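## 4. Label Design and Reading Errors

The records reviewed in Section 3 show that most lost loans at the Becerra lending store began with an item that was still on the premises. The item had been returned, but its return had been entered against a different number. This section considers how the labels themselves contribute to such errors. The store holds 3,000 items, ranging from garden tools to sewing machines and projection equipment, and its numbering has passed through two systems. The older system, Bidus, gave each item a long code made up of a department letter, a year, and a serial number. The newer one, Plidano, assigns a short number within each class of goods and leaves the remaining information to the catalog record.

### 4.1 Length of the Written Code

Long codes were introduced so that staff could tell from the label alone where an item belonged. In practice, this benefit was limited to staff who had learned the department letters. New staff copied the full code by hand onto the loan slip, and errors clustered in the middle of the code, where several zeros often stood together. Oosthuizen reviewed 700 loan slips from the last 11 months in which Bidus labels were in general use. The most frequent fault was a dropped zero. The second was the exchange of two neighboring digits. Mistakes in the first or last position were uncommon, and most of them were noticed at the counter before the item left the building.

Short codes reduce the amount of copying but introduce a different problem. When a number is unique only within a class, it must always be read together with the name of that class. A slip marked only with a number may point to a ladder, a drill, or a set of folding chairs. Plidano requires the class to be chosen first for this reason, and the counter form was changed to match.

### 4.2 Paired and Handed Items

Goods that belong together need special treatment. Ski boots, loudspeakers, stage lamps, and some gardening gloves are lent in pairs, and one half is often returned before the other. Under Bidus, the two halves had consecutive serial numbers, so that nothing on either label showed that a partner existed. Swanepoel proposed a shared number followed by a mark of side, on the grounds that borrowers who hold one half of a pair will look for the same number on the other. The proposal was adopted for all new pairs in December. Older pairs are renumbered when they next come back for repair, and both methods will therefore remain in use for a considerable period.

The choice of mark was debated at length. Letters were favored by the counter staff, but "L" had already been used for "large" in the clothing section. Color was rejected on the advice of the repair bench, where the light is poor and faded stickers are common -- a red dot and an orange dot can look the same after one summer. The final rule permits any single character that the borrowers of that class can be expected to read.

### 4.3 Placement and Orientation

*Figure 3. Small sticker with a short written code above a machine-readable square.* 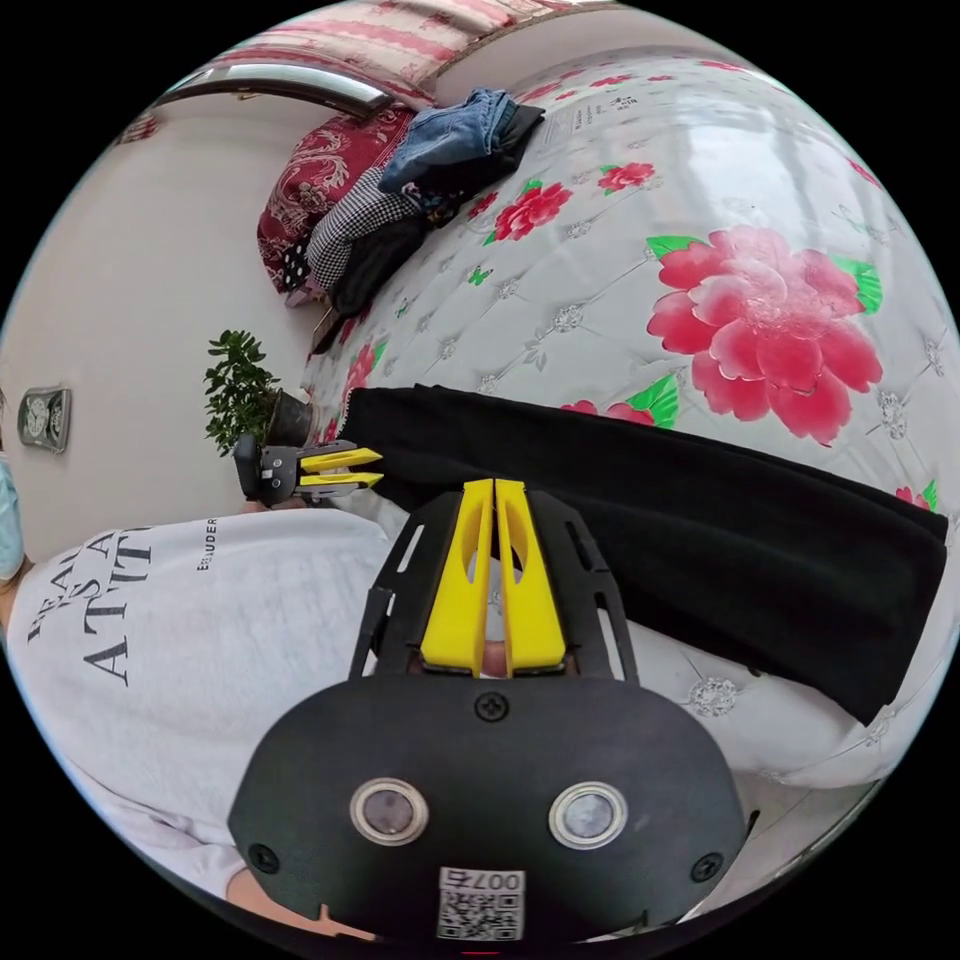
Orientation matters less to a scanner than to a person, and a label that scans without difficulty may still be awkward to read aloud over the telephone. Our placement guide asks that a label be fixed to a plain surface, clear of fasteners and moving parts, and that its text stand upright when the item is held as the borrower would hold it. The white sticker in Figure 3 stands out well against the black plate, and its written part, "007右", is short: three digits and the character for "right". The text is upside down from this viewpoint, however, and a reader would have to turn either the item or the head. With a code of this length the effort is small. With a full Bidus code in the same position, we would expect a good deal of guessing.

The guide also sets a minimum height for the written part of the label, because a printed number remains useful when the square code has been scratched or painted over. Vunel, which supplied the label stock, offers a smaller size for cutlery and hand tools, but the digits on it could not be read with confidence at the counter. Items too small for the standard sticker are now kept in numbered pouches. The pouch carries the label, and the item inside is marked only with the last digits in paint pen. Losses among pouched items were still recorded, chiefly where the pouch came back empty and was shelved without being opened. These cases are treated separately in Section 5, together with the return procedure for boxed sets.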